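Equipment Planning Coordinator, Robot Cells (part-time, two-year contract)
Naletti Assembly Research, Kidamach site

Naletti is looking for one person to take care of the buying and budgeting for our tabletop robot cells. The position is new. Until now the engineers ordered their own equipment, and each one kept his or her own spreadsheet. This worked when we had only a single cell. We are now planning the Gullell programme, which needs more cells of the same type, and we want one list, one budget and one person who knows what is on order.

You do not need to be an engineer. You need to be at ease with quotes, delivery dates and small print, and you should not be shy to ask a technical colleague the same question two times.

What you will do

Keep the equipment list for each cell: arm, gripper, fingers, enclosure, cables, fixtures, test pieces and spare parts.
Ask for quotes from suppliers and compare them in a form the team can read in five minutes.
Prepare the yearly equipment budget with the programme lead and report on it every month.
Plan replacement of wearing parts, above all finger pads and cables, so that a cell does not stand still while we wait for a parcel.
Check deliveries against orders and follow up what is missing or damaged.
Look after service contracts and warranty dates.

A note on the size of the job. The present list has 1,152 lines, many of them screws, brackets and printed parts. The small parts budget for the first cell was $1,349 and it was used up before February. We would like to understand why, and to set a more honest number for the next cells. Orders under $400 you will approve by yourself. Above this limit the programme lead signs as well.

The work at hand is sorting and placing of coloured pieces in different shapes. Simple as the pieces look, each new shape can mean a new fixture, sometimes a new pair of fingers, and this is where the planning becomes difficult. You will spend some hours each week in the lab next to the cells — we find that a person who has seen the parts in use orders them better.
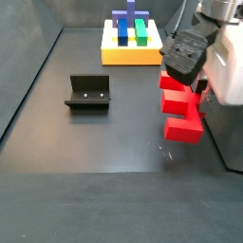 Cell at the Kidamach site: red test piece in the gripper, black bracket on the table, blue and green pieces on the base block behind.

What we ask

Experience in purchasing, stock keeping or project administration, in any field. A workshop, a hospital store or a school laboratory are all fine.
Good knowledge of spreadsheets. We will move to the Hong ordering system during the contract and you will receive training for it.
Clear written English. Many of us speak it as a second language, so plain sentences are welcome.
Some interest in machines. Knowledge of robot arms or grippers is a plus but we can teach you.

What we offer

A contract of 2 years at three days per week, with the possibility to extend. Working hours can be arranged between 7 a.m. and 6 p.m. One of the three days may be done from home, after the first month. There is a desk in the quiet office and not in the lab, bicycle parking behind the building, and a kitchen which is shared with the neighbouring labour safety centre.

How to apply

Please send a CV and a letter of one page at most. In the letter, tell us about a purchase or a budget which did not go as planned, and what you changed afterwards. We do not need copies of certificates at this stage.

Applications go through the form on the Naletti careers page, under the heading Kidamach. Interviews take place on site and include a visit to the cells and a short exercise with three supplier quotes. If you need any adjustment for the visit, write it in the form and we will organise it before you come.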